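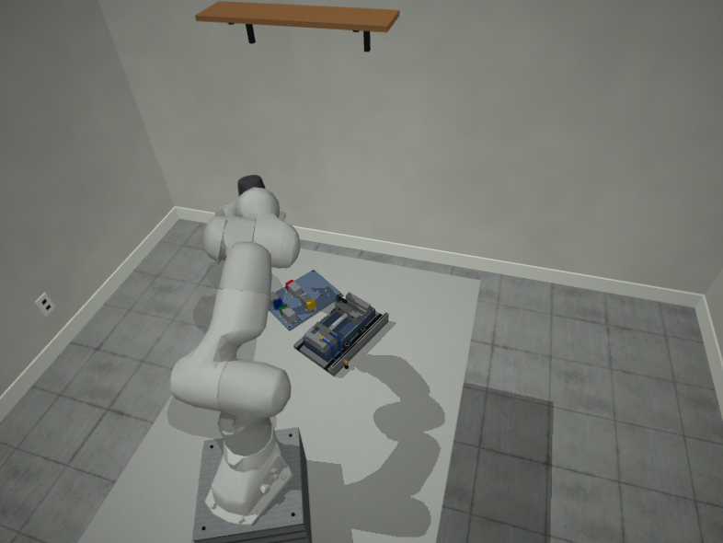

**What do you do with cultivator sweeps that are worn but not worn out?**

I move them to the rear gang, behind the tractor tires, and put the new ones up front. The soil back there has already been loosened once, and a sweep that has lost some of its wing will still cut weeds if the point is sharp.

I got that from Chi-keung Cheung, who farms out past Flanstead. I used to pull the whole set every June and start over, and I have a pile behind the shop to show for it.

This year I went through the pile on a Tuesday with a tape measure. Anything that had lost more than 2 inches of wing went to scrap. The rest I wire-brushed and sorted by shank size. I ended up with 20 good enough to run another season, mostly the narrow ones off the old Clullatcombe row unit. 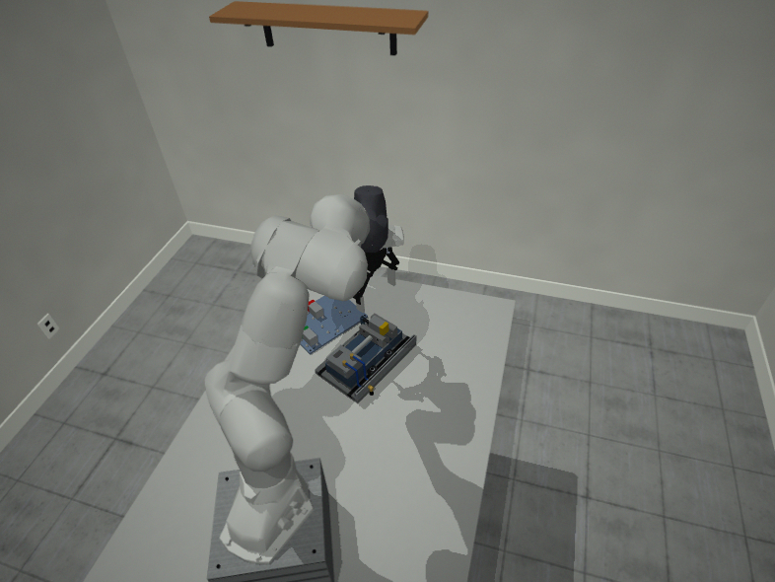 *White arm, back wall and the long shelf*

The bolts were the slow part. If yours are rusted in, don't fight them with a box wrench. Soak them the night before, then hit the head once with a hammer before you turn it. I still twisted off a few. New plow bolts cost me $107 with tax, and I should have bought them first thing, before I spent a morning trying to save the old ones.

Depth is the other thing I changed. I had been running too deep for years – deep enough to prune corn roots on the second pass. Shufen Hou walked the Vondutberg field with me and dug along a row with a trowel, and there were cut roots all down it. I raised the gauge wheels a couple of holes worth and slowed down on the end rows. The weeds died just the same.

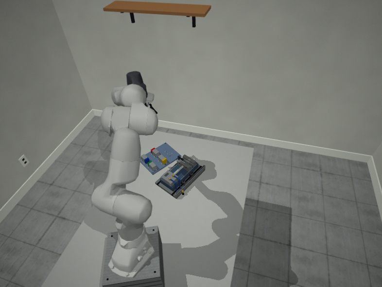 *Blue board on the mat, arm alongside*

I've now got 100 acres done with the mixed set and I can't see a difference between rows. The front sweeps are wearing evenly. One shank on the left side has a spring that wants replacing, and I have a call in to Jin for the part.

Next job is the disk hillers. One bearing is growling and I haven't pulled it yet. If it's the same size as the ones on the planter, I have a spare on the bench.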